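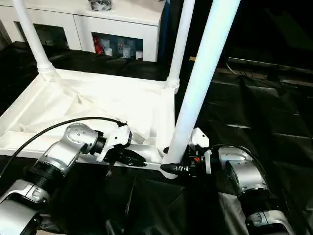 It was the cable, one engineer said within minutes of the stop, and it would be the cable again next month unless somebody changed what the gripper did when the cable let go. The remark went into the shift log at Navonura word for word. The first half was confirmed the same afternoon. The second half took most of the spring to settle.

The Grip That Came Back

Navonura runs an assembly cell in which two arms build the Ullora, a light cart with a white tubular base, a fabric sling and upright poles that seat in ribbed collars at the corners. The arms and grippers are supplied by Tovari. Each gripper gets its power and its data through a single cable that loops outside the arm and plugs into the gripper housing. The loop has to be long enough for the wrist to turn and short enough to stay clear of the work. On a cart with tall poles, those two demands pull against each other.

The fault came in March, at cycle 3,260 of an endurance run. The right gripper was closed on a fitting near the base of a pole. The wrist rotated to bring the part into line, the cable loop dropped behind the pole, and as the arm drew back the loop went tight. The connector did not come out. It lifted far enough to break the data contacts and leave the power contacts touching.

What followed was correct according to the manual. The gripper lost its commands and held its last position. The arm controller lost the gripper and went to a protective stop. The left arm, which shares a stop circuit with the right, stopped as well. The status light changed from green to amber, which at Navonura means that the cell is halted and a person may open the guard.

A technician opened the guard and saw that the part was still clamped. The usual way to free it is to push the gripper fingers apart by hand, and the drive is supposed to allow this when the motor is idle. The motor was not idle. It was still powered and still holding. The technician moved the cable aside to get a better hold, the connector settled back into its socket, and the gripper resumed the last command in its buffer, which was to close. The force limit was set at 80 newtons. The technician's thumb was between the finger and the rail.

The injury was a bruise and a split nail. Navonura recorded it as first aid only, and under its own rules that would normally have closed the matter with a note on cable routing. The engineer who had made the remark objected to the closure, and the file went to Chrysikopoulos, an outside test house, together with the gripper, the cable and the logs.

Two faults in one event

The Chrysikopoulos report separates the event into a trigger and a hazard, and spends only a page on the trigger. The cable loop was longer than the drawing called for. It had been replaced during the winter with a stock length, and the spare loop had been left free. The clip that should have held it to the forearm was in place but open. There was some wear on the jacket where it had rubbed against a pole on earlier cycles. The report recommends the correct cable and a closed clip, and moves on.

The hazard is treated at greater length. The gripper firmware has a setting for what to do when commands stop arriving. It can hold, or it can go limp. Hold is the factory setting, and there is a good case for it: an arm that drops a heavy part during a fault creates a hazard of its own. What the setting does not cover is what happens when commands start arriving again. In the version Navonura was using, the gripper picked up where it had left off, with no check on how long it had been out of contact and no check on whether the cell was in a stopped state.

The test house rebuilt the condition on a bench. It cut the data contacts with power maintained, waited, and restored them. The gripper closed on reconnection. It closed after a short wait and after a long one. With both power and data removed it did not close, as the buffer was cleared at restart. The dangerous case was the half-seated connector, and the half-seated connector is also the case a person is most likely to disturb with a hand.

The stop circuit was examined separately. It did what it was wired to do, which was to halt the arm joints. Gripper power came from a different branch, kept live on purpose so that a stop would not release a held part. The amber light reported the state of the joints. It had no input from the grippers at all. Anyone reading the light as a statement about the whole cell was reading more into it than was there, and the training sheet at Navonura told them to read it that way.

Tovari's position

Tovari did not dispute the bench results. Its written answer notes that the integration guide tells the user to include the gripper in the risk assessment and to decide on a release method suited to the task. The guide does say so, in a section on tool changing. It does not mention reconnection. Tovari has since issued firmware that requires a fresh enable signal after any loss of data, and the same change has been made to the default file shipped with new units. Existing units need the update loaded by hand, over the same cable.

Navonura has loaded it on both arms in the cell. It has also moved gripper power onto a controlled branch, so that opening the guard brings the motor down to zero force after a short delay. The delay is there to let the arm set down whatever it is holding, or at least to let the part be supported. On this product the parts are light and nothing much happens if one is let go. A line handling castings would have to think harder about it.

The change has a cost. A cart base that is half built when the guard opens now has to be treated as scrap or re-clamped by hand, as the fitting tends to shift when the grip relaxes. The fabric is a further nuisance. It hangs slack even once the corners are on, and its weight can draw a loose rail inward. During the first 4 restarts with the new setup, the cell refused to find the rail where it expected it, and the program was altered to look again before gripping. That added time to recovery, and none to normal running.

The cable is now clipped at two points and checked at the start of each shift. The black cloth laid over the surfaces below the work has been kept, mostly for the vision system, which has trouble with a white product on anything pale. The report has a paragraph on it too. A dark cable against a dark cloth is hard for a person to see, and the log shows that a low loop had been missed at the two inspections before the stop. Chrysikopoulos suggested a colored sleeve. Navonura has ordered one in yellow and is waiting to find out whether it upsets the cameras.

The endurance run was restarted from zero. The status light still shows amber for a joint stop, and a second lamp has been fitted beside it for gripper power. The training sheet has been rewritten to say what each lamp covers, and that neither lamp says anything about the connector.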